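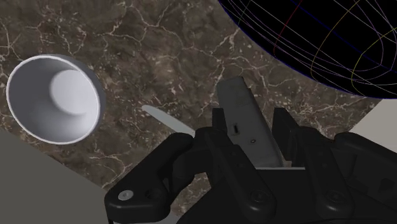

White cup on a brown marble top.

Uwe Hamann has maintained spreadsheets at Zonside for most of his working life, and he doesn't trust the one I brought him. "Who wrote this macro?" he asks, scrolling. I tell him it came with the workbook. "They always come with the workbook."

The sheet is a stock list from the Skoltdale depot, 3,261 rows long. The macro stops at row 3,000. Someone typed that number in as a limit years ago and the list grew past it. "No error, no warning. The total looks fine, so people sign it."

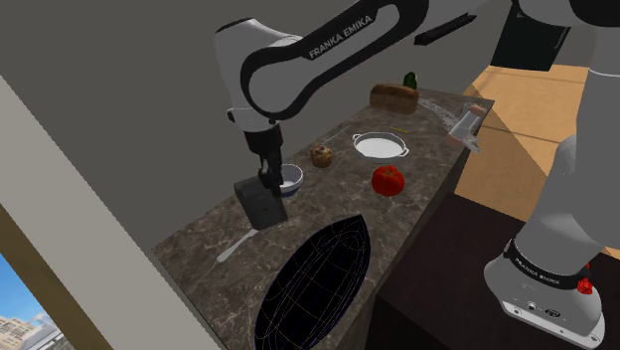

I ask whether the new add-in from Virkari would have caught it. He shrugs. "They told us it would save 48 hours a month. I asked whose hours. I'm still waiting for the answer." He did try it in March, on a copy. It rewrote his lookups into something he couldn't read — and left the row limit where it was.

So what does he recommend? Named tables, mostly, and code short enough to print on one page. He also wants a plain comment at the top saying who changed what. "I don't care if it's ugly. I care if I can find the mistake on a Saturday."

Hamann has started replacing the old macros himself, beginning with the Karunaratne invoices. He won't guess when he'll finish.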